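Budgeting for a small arm setup: what am I forgetting?

Posted by gripe_and_place, February 2, 2022

I look after a small manipulation bench that does kitchen tasks: put the pot on the burner, put the carrot in the sink, take the carrot back out of the sink, reflect on career choices. We have one arm. In September I'm supposed to have 3 of them running side by side, and I have to hand in a number before then.

So far I have a quote from Nevance for the arms and a cheaper one from Okutow, who leave out the power supplies and, as far as I can tell, the screws. My own list has arms, grippers, cameras, one computer per station, and a line called "misc" that I put at 50 dollars because it looked modest.

The station we have now is a toy kitchen with a sink on one side and the stove on the other, stocked with play food, a steel pot and a few plastic dishes. I'd like the new ones to match it. 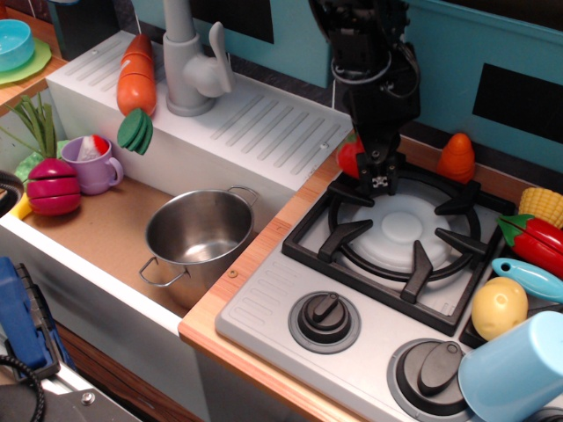

kettlebot
Your misc line is going to be the funniest thing in the whole request. Ours came to 1202 for one bench, and that was with a secondhand table. Cables, clamps, brackets, spare gripper fingers, a power strip with a switch you can reach in a hurry, lights that don't change when the sun moves. Buy the fingers now. Michiels took 7 weeks to send us a pair and we spent most of that time admiring the arm.

Also buy all the kitchens in one order, plus a spare. Toy makers change the mold or the color whenever they feel like it, and then your "matching" stations have burners in different places. Same goes for the food. Get extra sets and keep them in a box with a lid.

torque_of_the_town
just get the cheap ones and fix them when they break

old_solder
I'd go back to Okutow and ask for a full price with power supplies, mounting parts and shipping. Then ask both of them what happens when a motor dies in month four. One of our quotes was lower by up to 50 percent until we asked that.

Don't order 3 at once if you can avoid it. Get the second one, run it next to the first, write down everything you had to go out and buy, and put that on the order for the third. If your money has to be spent in one go, ask if the seller will split delivery. Kurkutent did it for us without a fuss, though their invoices arrived in an order I never figured out.

Oh, and measure the doorway.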